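検索 キーワードを入力 サイト内検索

ホーム　レビュー　腕時計　革小物　お手入れ　お問い合わせ

Bestovの自動巻きを半年使ってみた、良いところと困ったところ

買ってしまいました、Bestovの自動巻き。前にちらっと書いたとき「どうせ買うんでしょ」とコメントをいただいて、いやいやまだ迷ってますと返事したのに、その晩にはもうカートに入れていました。意志が弱い。

届いたのが2月の寒い時期で、そこから半年くらい、ほぼ毎日つけています。ずっとクオーツ派だった人間が機械式を普段使いするとどうなるのか、みたいな話が中心になるので、スペックを細かく知りたい方には物足りないかもしれません。ごめんなさい。

まず大きさ。ケースの直径は35ミリで、いまの男性用としてはかなり小さいです。私は手首が細くて、大きい時計をつけるとどうしても「お父さんの借りてきた?」みたいになるんですよね（実際に言われたことがある）。この35ミリは本当にちょうどよくて、シャツの袖口にもすっと入ります。厚みは11ミリ。数字だけ見ると自動巻きだしこんなものかなという感じですが、裏ぶたが少しふくらんでいるので、横から見ると数字より厚く感じます。でも腕に乗せてしまうとふくらみの部分が手首側に沈むので、つけている本人はあまり気になりません。

文字盤はくすんだ緑。これが写真で見るのと全然違っていて、通販のページではもっと明るい、抹茶アイスみたいな色に見えていたんです。箱を開けたら思ったより暗くて、最初は「あれ、失敗したかな」と思いました。ところが外に出て日に当たると、急に奥のほうから緑が出てくる感じがあって、いまはこの地味さが一番好きなところかもしれません。夜の電車の中だとほとんど黒です。

針は細め。夜光は、うーん、正直おまけ程度です。寝る前に電気を消した直後はちゃんと光っているのに、夜中に目が覚めて見るともう何時だかわからない。枕元の時計の代わりにするつもりの人は期待しないほうがいいです。 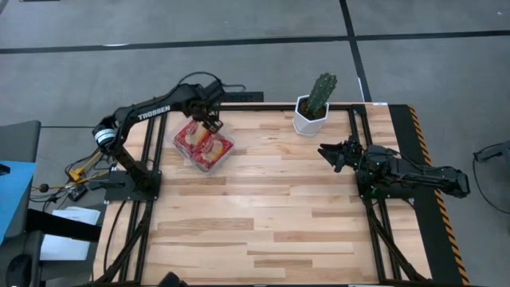

Cirilloレビュー室　腕時計・装身具班

で、一番気になっていた精度の話です。機械式はずれる、というのは知識としては知っていたんですが、毎朝のテレビの時報に合わせる生活をしていた人間にはけっこうなカルチャーショックでした。私の個体は一日に約19秒進みます。進むほうなので遅刻の心配はないんですけど、一週間ほったらかすと二分以上。最初の一か月は毎朝スマホを横に置いて、リューズを引いて秒針を止めて、せーので押し込むという儀式をやっていました。だんだん面倒になって、いまは気が向いたら直すだけ。待ち合わせにちょっと早く着く人になれたので、まあいいかと思っています。

面白いのが、夜に置く向きで進み方が変わること。文字盤を上にして寝かせておくとよく進んで、リューズを下にして立てておくと少し落ち着きます。これは個体によって全然違うらしいので、私の結果は参考にしないでくださいね。でも「今夜はどっち向きで置こうかな」と考えるのがなんだか楽しくて、寝る前のちょっとした遊びになっています。

困ったのは止まること。金曜の夜に外して、という書き方をするとだらしない生活がばれますが、休みの間ずっと家にいてつけないでいると、次に出かけるときには止まっています。そして止まると日付も合わせ直し。このカレンダーの早送りが、夜の9時から明け方くらいまでは触らないでくださいと説明書に書いてあって、これが地味に怖いんです。午前か午後かわからない状態で止まっているので、いったん針をぐるっと回して日付が変わるところを探して、そこから合わせる。慣れればすぐですが、急いでいる朝にはやりたくない作業です。

そこでワインディングマシーン（時計をくるくる回しておく箱）を買おうかとも思ったんですが、調べているうちに「一本しか持っていないのに?」と冷静になってやめました。代わりに、つけない日も朝に二十回くらいリューズを巻くようにしています。このカリカリという感触はすごく良い! 軽すぎず重すぎず、指先に細かい歯車の感じが伝わってきて、用もないのに巻いてしまいます。

次にベルト。付属の革ベルトは、申し訳ないけれど早々に替えました。硬いんです。新品の革だから当たり前といえば当たり前で、三週間くらい我慢してみたものの、尾錠の当たるところが赤くなってしまって断念。Vikleyのカーフに替えたら、初日から柔らかくて拍子抜けしました。色は焦げ茶。緑の文字盤に焦げ茶って森の中みたいでどうかなと思ったんですが、つけてみたら落ち着いていて、むしろこれが正解だった気がします。黒だとちょっと固いんですよね、雰囲気が。

ベルト交換は自分でやりました。バネ棒を外す工具はMendumのもので、先がふたまたになっているあれです。これは安いわりに先端がしっかりしていて、滑ってケースをガリッとやる事故が今のところありません。ラグの裏に一応テープを貼ってからやっていますが、それは私が不器用だからで、慣れた人ならいらないと思います。ちなみにバネ棒は一回だけ飛ばしました。ピンッと音がして、ソファの下まで行ってしまって、見つけるまでに30分かかりました。お風呂上がりの眠い頭でやるものではないです。

夏の汗の話も少し。革なので当然、真夏はつらいです。蒸れるし、匂いもちょっと心配。暑い時期だけ布のベルトにしようと思って、いまはVikleyのグレーの引き通しタイプを使っています。ただ引き通しだと裏ぶたの下に布が一枚入るので、さっき書いた厚みがここで効いてくるんですね。11ミリプラス布。袖口に引っかかります。半袖の季節限定だと割り切れば、軽くて気楽で悪くないです。

傷については、ケースの横に細い線が何本か。たぶん机の角です。鏡面に磨いてある部分はどうしても目立ちます。最初の一本を見つけた日はけっこう落ち込んで、拭いたら消えるんじゃないかと何度もこすったりしました。消えません。二本目からは急にどうでもよくなりました。風防のほうはまだきれいで、これは助かっています。

箱のことも書いておきます。外箱の内側に個体番号のカードが入っていて、私のは2161でした。何か意味のある数字だったら嬉しかったんですが、誕生日でも電話番号でもなく、特に何もない。でもなぜか覚えてしまって、先日コインロッカーの暗証番号にうっかり使いそうになりました（そしてここに書いたので、もう使えません）。箱そのものは大きいです。本棚に入らないので、クローゼットの上で冬物の帽子と一緒になっています。もう少し小さい箱でいいから、替えのバネ棒を一組つけてほしかったな。

音について聞かれることがあるので、ついでに。静かな部屋で手首を振ると、中のローターが回るシャーッという音がします。会議中に腕を動かすと自分には聞こえるけれど、隣の人には聞こえていないと思います、たぶん。耳に当てるとチチチチと細かい音がして、これは癒やされます。寝室に置いても私は平気でしたが、秒針の音が苦手な人は引き出しに入れたほうがいいかも。

誰に向いているかというと、手首が細くて、毎日だいたい同じ時計をつける人。逆に何本も持っていて日替わりで楽しむ人だと、つけるたびに時刻と日付を合わせることになるので、そこが苦にならないかどうかだと思います。仕事で秒まできっちり見たい人は素直にクオーツか電波時計で。私も出張の朝だけは古いクオーツに戻しています。

次の冬には明るい茶色のベルトを試すつもりで、もう候補を三つくらいブックマークしてあります。替えたらまた書きますね。

コメント

みどりの文字盤に弱い者です。暗く見えるという話、すごく参考になりました。店頭で見られるところが近くにないので、日なたの印象まで書いてくださるのはありがたいです。

うちの個体は逆に少し遅れます。夜はリューズを上にして置くと朝には少し戻っている感じ。ほんとに個体差ですね。

バネ棒、私も飛ばしました。大きめの透明な袋の中で作業すると、飛んでも袋の中で止まるのでおすすめです。ちょっと手元が見えにくいですけど。

布ベルトの厚み問題、同じことで悩んでいました。裏に布が二枚重なるタイプだともっと厚くなるので、一枚のものを選ぶといいですよ。明るい茶色の続報待ってます!

前の記事　次の記事　一覧へ戻る　ページの先頭へ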